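Medve Bead Loom – Owner's Guide
Section 4: Warping the Loom and Weaving Your First Band

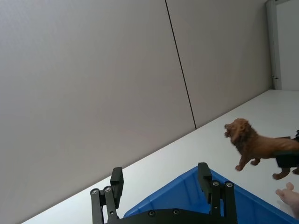
By now you should have the loom put together, the two end rollers turning freely, and both wing nuts in place but loose. If one of the rollers still squeaks or drags, go back to Section 3 and rub a little beeswax on the pegs before you go any further. A stiff roller is a small annoyance now and a big one when you have half a bracelet hanging off it.

This section takes you through a plain band, nine beads wide, long enough to go around most wrists once the clasp is on. We know the temptation to jump straight to the floral chart in the back of the booklet (we have all done it), but the plain band will teach your hands how tight is tight enough, and you will get a perfectly wearable bracelet out of it.

What you will need

The Medve loom, assembled
One spool of Cititeo beading thread, size D, any color
One tube of size 11 seed beads, or a mix of colors if you like surprises
Two long beading needles, size 10 or 12
Scissors with a fine point
A shallow dish or a scrap of felt to hold the beads
A cake of beeswax or thread conditioner
Clear tape

The starter kit comes with a bag of 800 seed beads, which is plenty for this band with a good handful left over for earrings. Please don't throw away the odd-shaped ones. Thin beads and fat beads both come in handy later for squeezing into a row that is a little short or a little long.

4.1 Cutting and tying the warp threads

The warp threads are the long ones that run from one end of the loom to the other. You always need one more warp thread than you have beads across, so a band nine beads wide needs ten warps.

1. Pull thread off the spool and cut ten lengths, each 30 inches long. It will look like far too much. You need the extra for tying on at both ends and for finishing, and thread is a good deal cheaper than starting over.

2. Run each length over the beeswax once, then draw it between your finger and thumb to smooth it down. Once is enough. Twice will leave little crumbs of wax in your beads, and they are a nuisance to pick out.

3. Line up all ten lengths and tie them together at one end with an overhand knot, leaving a tail the length of your thumb.

4. Slip the knot over the small brass pin on the near roller. The threads should split evenly, five on each side of the pin.

5. Turn the near roller away from you one full turn and tighten its wing nut with your fingers.

Caution: Do not use pliers on the wing nuts. The bolts are set straight into the wood, and a bolt that has been forced will spin in its hole forever after.

4.2 Spacing the threads

1. Lay the threads over the near spring, one in each gap between the coils. Begin in the middle of the spring and work outward so your band sits centered on the loom. A needle is very handy for nudging each thread into its place.

2. When all ten are settled, put a strip of clear tape across the top of the spring to hold them. It needn't be pretty. You will be taking it off again in a few minutes.

3. Bring the threads straight across to the far spring and lay them in the matching gaps, in the same order. Take your time here. Two crossed threads are easy to miss in lamplight and will show up as a twist about the fourth or fifth row.

4. Gather the far ends, knot them together, and slip the knot over the far pin.

5. Turn the far roller toward the outside of the loom until the threads are snug, then tighten that wing nut as well.

6. Peel off the tape.

Note: To check the tension, lay a fingertip on the threads halfway along and press down gently. They should give a little and come right back. If they sag, loosen the far wing nut, turn the roller a touch more, and tighten again. If they hum like a guitar string you have gone too far, and your finished band will pucker when you take it off the loom.

Note for owners of the older Medve loom: If yours has a wooden comb at each end in place of the metal spring, the spacing is fixed for size 11 beads and you can skip the tape altogether. Everything else is the same.

4.3 Starting the weft

The weft is the working thread, the one that carries the beads back and forth. Most people like about an arm's length at a time. Longer than that and it tangles, shorter and you are forever adding new thread.

1. Thread a needle and wax the thread lightly.

2. Tie the end to the outermost warp on your left (on your right if you are left-handed, and please read all the lefts and rights from here on the other way around). A plain double knot will do. Leave a tail of six inches or so, which you will weave in at the end.

3. Before adding any beads, weave the needle over and under the warps, all the way across and back again, four or five times. This makes a narrow strip of plain thread that keeps the first row of beads from sliding about. We call it the header, and it will be tucked out of sight under the clasp.

4. Push the header down gently with the side of the needle so it lies flat and close together.

4.4 Weaving the rows

1. Pick up nine beads on your needle and let them slide down to the thread.

2. Carry the thread under the warps, from left to right.

3. With a finger of your free hand underneath, press the beads up so that one bead pops into each space between the warps. This feels awkward for everybody at first – keep at it for three or four rows and your finger will find the knack of it.

4. Keeping the beads pressed up, pass the needle back through all nine of them from right to left, making sure that it travels over the top of every warp thread.

5. Draw the thread through until it is snug against the edge. Your first row is done!

6. Repeat for each new row, pushing it up against the last one with a fingernail.

Caution: In step 4, if the needle slips underneath a warp, that bead will not be locked in. It will look fine on the loom and drop out of line the moment the band comes off. After every few rows, tip the loom toward a lamp and look along the top of the beads. A loose one will sit lower than its neighbors and wiggle when you touch it.

Caution: Never pull a needle back out by force if it feels stuck in a bead. Size 11 beads will crack, and the broken edge can cut your thread. Ease it back the way it came and try a finer needle.

When the thread gets down to six inches, weave the tail back through three or four rows and snip it close. Start the new thread the same way, a few rows back, and come out where the old one left off. Try not to do this at the very edge of the band, where a knot would show.

4.5 How long to make it

Measure your wrist with a strip of paper, add half an inch for comfort, and take away the length of your clasp. What is left is how much beadwork you need. On our own sample we wove 96 rows for a middling wrist, but beads vary from one tube to the next, so trust your paper strip before you trust our number.

If your band grows past the open part of the loom, loosen both wing nuts, wind the finished end gently onto the near roller, and tighten up again. Slip a piece of soft paper in between the layers so that the beads don't catch on one another.

Finish with another header of plain thread, four or five passes, the same as you did at the start.

4.6 Taking the band off

1. Put a tiny dab of fabric glue on each header and leave it to dry completely. Overnight is best.

2. Loosen both wing nuts and slip the knots off the pins.

3. Snip off the knots and tie the warps in pairs, close up against the header.

4. Fold each header to the back of the band and stitch it down with a few small stitches.

Your band is now ready for its ends. The Damitz slide clasp in the kit goes on with a few passes of thread and is covered in Section 5, along with loop and button closings for anybody who finds small clasps hard to manage.

Troubleshooting

The band is getting narrower. You are pulling the weft too tight. Ease off over the next few rows, and if the change bothers you, take out the narrow part now while it is still on the loom.

The edges look bumpy. Check your beads for size. One fat bead at the edge will push out the whole row.

The thread keeps fraying. Change to a fresh length and wax it again. An old needle with a rough eye will also chew through thread.

Replacement springs, pins and wing nuts can be ordered from the Drivavport workshop. Please mention whether your loom has the springs or the wooden combs.

Guide revised June 2, 2025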